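Short thread on the wrist camera work, now that the writeup is out. Sheila Catterall and I have been at it since September and people keep asking what we changed.

The question was simple. If you train a pick policy on wrist camera views only, how much of what it learns is the object and how much is the background it happened to see the object against?

We suspected the second part was large. Our old policy did fine on the bench it was trained on and got much worse when we moved it to somebody's kitchen. Same arm, same gripper, same mugs.

The old training set was 1,281 demonstrations, nearly all of them on one gray bench. You can get a good number on a set like that and learn very little about whether the thing works.

So we did two things. First, new demonstrations in 13 kitchens. Patterned tablecloths, racks, trays, drain boards, whatever the people living there had out. We asked them to leave things where they were.

Second, and this is the part the paper is about, we changed how the episodes are cut. Each one now starts when the target first comes into the wrist view and ends when the fingers close. The long approach from home position is thrown away.

Montserrat Ortuño came up with the cutting rule. It is a small script. It took an afternoon to write and most of a month to check by hand, which was my job.

Why cut the approach? In the old data most of the approach is bench. The policy can use the bench to guess where it is and hardly look at the object. Take those steps out and that shortcut mostly goes with them.

We named the cut version Skiretti. The uncut baseline is Lammers. The names are from a list Sheila keeps and they mean nothing.

Test setup: 50 grasp attempts per policy, kitchens not in the training set, handled cups and mugs only. One attempt each, no retries. A grasp counts if the mug is lifted and held for five seconds.

Skiretti got 43 of 50. Lammers, trained on the same kitchens but with full episodes, got 29. The old bench-only policy got 13.

Please read those numbers with the sample size in mind. 50 attempts is not many. The gap between the first two is big enough that I believe it, but I would not argue over two or three grasps either way.

Most of the failures we looked at were wire racks. Shiny wire gives you long bright edges close to the object, and the policy sometimes lines up on a rail when it should line up on a handle. Depth did not help us much there, the sensor is poor on thin metal.

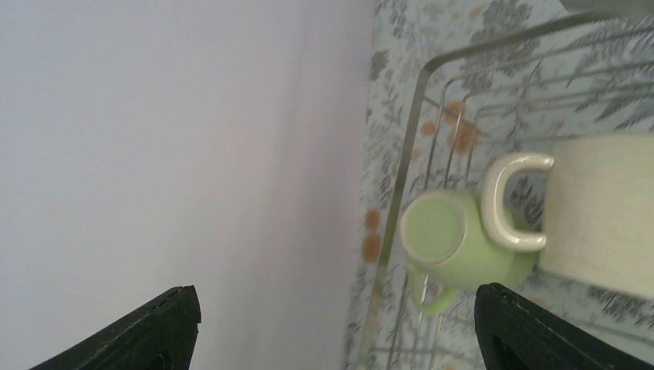 Canach, 29 December 2022

Green mug with a cream handle, lying on its side in a chrome wire rack, mouth toward the left. Printed surface underneath with ferns and leaves on it. For a mug on its side we label the handle and the rim separately, and the policy gets both.

Notice how much of the view is plain wall. With full episodes there are a lot of steps like that. They are cheap to collect and I think they do harm, at least for a policy this size.

The fern print worried me before we started. I expected a busy cloth to be worse than a plain one. In our tests it made almost no difference once the training kitchens had a few patterned surfaces in them. The wires matter a lot more than the cloth.

A few people asked about augmentation. Yes, we tried pasting random textures behind the objects in the bench data. It helped the bench-only policy a little. It came nowhere near real kitchens, and it does nothing about the racks.

What we have not done: glassware, stacked cups, anything with liquid in it. Also every test used the same gripper. I don't know how the cutting rule behaves with a suction cup, and if you try it I would like to hear.

One known problem. The rule needs to decide when the target is "in view," and for a mug half hidden behind something it fires late. You lose a bit of useful motion. Montserrat has a fix in progress that uses the last steps of the episode to look backward.

The script and the label format are on the Jidard project page. The kitchen recordings go up later, after the owners have looked through them and told us what they want taken out.

Next month is racks only. Sheila has bought four different ones and they are taking up my desk. Questions are fine here, I'll get to them after the holiday.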